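Sorting it out: an afternoon with Elmarie Masilela
Interview by Eleri Parry
20 August 2018

Elmarie Masilela has opinions about bins. Colour, depth, whether they stack, where the lip is. We'd barely sat down and she was off.

"People buy the lid ones. Don't buy the lid ones. You put a lid on a thing and it's gone, you'll never look in it again."

She has run the parts bench at Cleninwood for two years. Before that, eleven in the stores at Bamholm, which she left in a January with a bad back and a notebook full of shelf plans. The notebook is still going. She brought it along, held shut with a rubber band, and I was allowed to look at some pages and not others.

Cleninwood takes in small electrical bits from repair shops and schools. Motors, leads, switches, the insides of toys. It all turns up mixed, mostly in carrier bags. Somebody has to sort it before anyone can use it, and the sorting is what I'd come to ask about.

So where do you start?

"Clear top. Always a clear top. I don't care what else is going on in the building, the middle of that table stays bare." She said this three times in an hour. Bins go to the sides, two and two, stacked up the edges. Tray at the back. Work comes into the middle, gets looked at, goes out again. "If it lives in the middle it's clutter. Doesn't matter how useful it is."
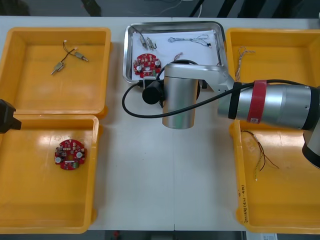
Orange bins at the sides, metal tray at the back, middle kept clear.

The table is white, and she fought for that. The old one was dark green and she lost screws on it daily. "Thongchai wanted to keep it, he said it was a good table. It was a good table! For eating off." Thongchai Onsri, who shares the bench with her, was in the next room and shouted something I didn't catch.

The orange was luck. A firm called Jelley was closing a warehouse and had 60 going spare, all the one colour. She'd have picked yellow. But she's come round to it, says you can find an orange bin from the far end of a corridor, even when someone has borrowed it and "forgotten".

What about the tray?

"Oh, the tray's the best thing we've got." It's metal, with rounded corners and a raised rim, and she lines it with plain white paper. Small things show up against the paper. Also they don't skate about when you put them down. She swaps the sheet when it gets grubby and scribbles on the old one, lists mostly, then it goes in the recycling.

Motors with wires still on go in the tray first, never straight into a bin. That's her firmest rule after the clear top. Leads tangle. "You get ten little motors in a bin with thier tails on and by dinner time it's knitting." So they sit out seperately until somebody has had a look at the wire and decided, trim it or keep it.

The order of work changed last year. Zhiqiang Bai, who does the Cao orders (school kits, the big ones go up to 1,000 pieces) asked for everything by size. She'd always done it by type. They argued. They tried his way for a month.

"He was right about the kits and wrong about everything else. You can print that."

I asked Zhiqiang, on the way out. He laughed, said she was right about the lids.

Does she do it at home? Bit of a pause. No. There's a kitchen drawer she described as shocking, batteries and string and a tape measure that doesn't go back in. Her neighbour Ekkachai Nuchit has offered to do it for her. She's said no twice.

Last thing, advice for anyone with a box of bits under the stairs. Tip out a little at a time, she says, not the lot. Use a tray with an edge. Stop before you're fed up. And put the bins back where they were, even if you're coming back to it after tea.

Then she had a delivery to see to, four carrier bags from a school, and I was handed my coat.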